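December 11, 2021

Table-setting notes, back bench, Dedholm room. Marlene Sampaio has the other half of this notebook, so if the pages seem to disagree, hers is the neater version.

Spent the morning on tableware again. The job was to settle on a set for the small table and stop buying more of it. We now own enough plastic bowls to feed a kindergarten, and no kindergarten has asked.

The new cloth from the Tak order came out of its bag with creases you could rule lines by. Ironed it on low through a tea towel. One stubborn fold remains and I have decided it is a feature. The order number ended in 3391, in case anyone wants to complain to them. I did, in July, about the last one. Still waiting.

The green plates I like more than I expected to. The raised edge keeps peas where peas belong, and it gives you something to get hold of when the plate has to be tipped up and moved. Marlene says the color is "hospital." I say sage. Red bowls against it look like Christmas got into the nursery, but red is what we have, and the Fivlow catalog wants 40 dollars for a set in cream.
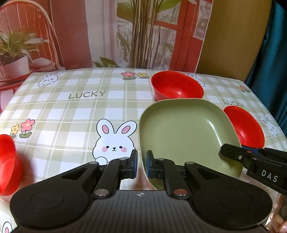

The pattern is the other argument. Bunnies and checks and LUCKY in green letters make for a lot of cheer before coffee. Marlene wants plain. I pointed out that plain shows every drop of soup, and she pointed out that I am the one who drops it. Left it there.

To do: wash the cloth once at low heat and see whether it shrinks. Find the lid of the Situm box, shelf 544. Return the iron before it's missed.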